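Home | Projects | Workroom | Tips | Contact

How to tape a grid on a work table

Quick one. You need painter's tape, a straightedge, a pencil and a table you don't mind kneeling on. Wipe the top first.

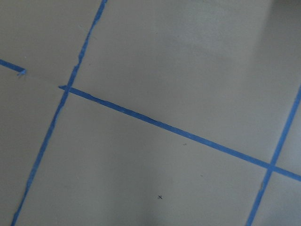 Reading time: 2 min

Long lines first. Pull a good length, stick one end, walk the rest out, then press down from the middle. Tear by hand if you're in a rush - ragged ends work fine, scissors look nicer. Gap in a line? Leave it or patch it with a short peice. Wavy edges come from stretching the tape, so go easy.

Cross lines next. Check the corner with a square before you press hard. At the Rurwood workroom we mark every 19 inches along the edge, then join the marks. 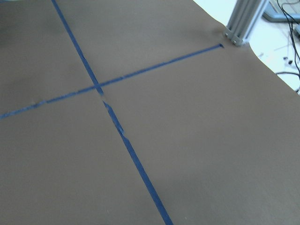 Blue tape crossing on a brown surface, with a small break just past the crossing.

If you're papering the table, do that before any tape. Roll it out, smooth toward the edges, tape over the top. A few creases wont hurt. Keep the lines parallel up close - they'll look like they lean from the far end anyway.
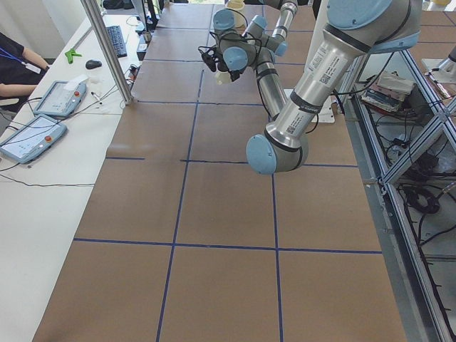 How long can the tape stay down?
Check the label on your roll. Ours gets pulled and redone each September, peeled back slow and low.

Print this page | E-mail this page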